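Gidville wheelers head to the coast

September 2026

Well, we did it! Our little wheelchair basketball club is off to the Prormont Shield for the first time, and I'm still grinning as I type this. I've been playing in a chair for most of my adult life and I've never been part of a side that qualified for anything bigger than the local social comp.

We got there by beating Codano 50 to 44 in their own gym, with their crowd making an almighty racket (good on them, it was a cracking atmosphere). I fouled out with a few minutes left and had to watch the rest from the sideline, chewing my gloves. 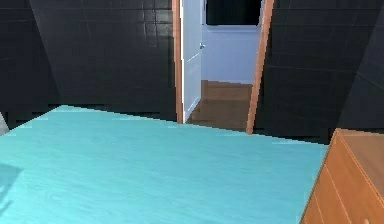 Getting there is the next job. Prormont is 772 kilometres from home, and sports chairs take up a lot of room in a van — ask anyone who has tried to fit six of them in with the luggage. The sausage sizzle in March brought in $1653, so fuel and the trailer are sorted. Accommodation isn't yet. We're still $160 short on the last cabin.

Training stays at the Kárason Centre, same time as always, and newcomers are welcome whether you use a chair day to day or not. We've got a spare one in the cupboard with a slightly wonky castor. Come and have a go!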